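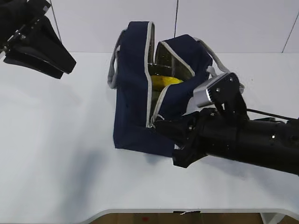

Folleck Manipulation Group - bench notebook, Jinholm room

November, late afternoon

Lunch bag task, day two with the new policy, and I'm really happy with this one! We trained on 200 teleop demos, all with the navy bag and the banana, and ran 40 trials after lunch. Success went to 28. The old single-camera policy never got close to that on anything with a zipper.

What changed: we added the wrist views back in and cut the action chunks in half, as the Cordeiro branch does. I was sure the shorter chunks would make the arms jittery near the strap, but the motion logs look smooth. 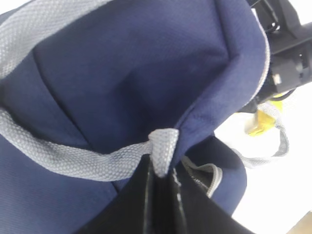 The rim grasp is the part I keep replaying. With the fixed view alone the policy goes for the strap and the bag swings away from it. With wrist input it picks the rim in 82 percent of first attempts - and when it misses, it often backs off and tries again, a behavior we only have in a handful of demos.

Failures so far are mostly the second arm arriving early, before the first has a firm hold. A few were plain Odex timeouts (driver, see the older page), and I left those in the count.

To do:
- rerun with the bag turned a quarter turn
- try chunk length at one third, same seeds
- relabel the demos where both arms pull at once
- ask for more disk, wrist video is eating it

Checkpoint is on the shared drive under jinholm-bag-b. Please don't overwrite it, I want to start from it tomorrow morning.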